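Foro profesional Jirero > Marca y posicionamiento > Servicios B2B

Tema: Cambio de denominación comercial en una consultora de formación

Covska_Comunicacion
Estimados miembros: nuestra entidad imparte formación técnica a empresas y estudia sustituir el apellido del fundador, Symonenko, por una denominación neutra. Disponemos de una lista de 331 contactos activos y de un presupuesto de 2000 euros. Agradeceríamos criterios sobre el calendario y la comunicación a los clientes.

gestion_marca_norte
Recomiendo mantener ambas denominaciones durante un periodo transitorio de 60 días, con una fórmula del tipo «antes Symonenko» en la firma de correo y en las facturas. Convendría efectuar el cambio en septiembre, al inicio del curso.

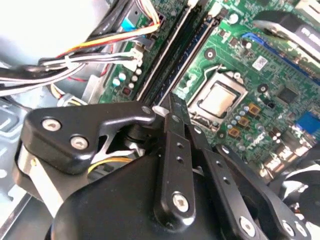
El registro de la marca debe solicitarse antes de cualquier anuncio público. Reserven al menos 500 euros para tasas y asesoramiento.

Gendent_Consultores
Discrepo respetuosamente. La doble denominación genera confusión en los buscadores y en los contratos. En nuestro caso optamos por una fecha única y una carta individual a cada cliente.

gestion_marca_norte
Una fecha única exige tener toda la documentación renovada ese mismo día. Con el presupuesto indicado, lo considero poco prudente.

Covska_Comunicacion
Agradecemos ambas aportaciones. La dirección se inclina por la carta individual. ¿Debe firmarla el fundador o la nueva dirección?

Gendent_Consultores
El fundador. Los clientes contrataron bajo su apellido.

gestion_marca_norte
En este punto coincido, si bien añadiría la firma de la nueva dirección.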